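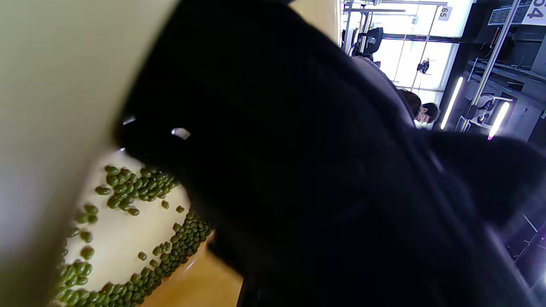
Figure 1. Mung beans on the white surface, from the hand-held gripper.

Building a Hand-Held Gripper in a Shared Workshop
Handout 2 – Small Objects
Notes by Shanti Dubey, revised January 4, 2020

This handout assumes you have the printed parts from Handout 1 and that your trigger moves both fingers freely. If one finger lags behind the other, fix that first. The usual cause is a linkage screw done up too tight. Back it off a quarter turn and try again.

Why beans
Dried mung beans are cheap, hard and close to the same size. They roll when pushed and they slide over each other in a pile, so a finger that closes a little off center will show it right away. In Figure 1 they lie mostly in clumps, with a few strays in the open. Clumps and strays are separate problems. With a stray, the fingertips have to meet at the height of the bean. In a clump, they also have to get in between neighbors without shoving them away.

Fingertips
We have two tip designs. The Uncombe tip is wide and soft and does well on cups and boxes. The Brevico tip is narrower, with a flat inner face 2 mm thick at the end. Use the Brevico for this handout. Print it solid, sand the inner face, and glue on a strip of thin rubber. Let the glue cure overnight – tips pulled into use early tend to peel at the corner.

Camera mount
The camera rides on the gripper and looks forward past the fingers. Set the tilt so that the point where the tips meet is inside the view, then tighten the clamp. Check these before a session:
Focus. Anything very near the lens will be soft. What matters is sharpness at the tips.
Sleeves. A loose sleeve on your other arm can cover most of the view at close range. Roll it up or keep that arm back.
Window light. A bright window behind the work pulls the exposure down. Lock the exposure on the work surface.

Exercise
Move beans one at a time from the work surface to a dish. Start with strays. Record each attempt as a pick, a miss or a drop, and make 73 attempts with each tip setting. Cuiping Qiu's build got 53 picks on her first setting, with most of the misses in clumps. Write down the tip gap at rest along with your results, or the numbers can't be compared later.

The log sheet is in the Awasthi folder. Bring it to the next session, along with any broken tips. The arm version (Rerkham) uses the same tips and is covered in May.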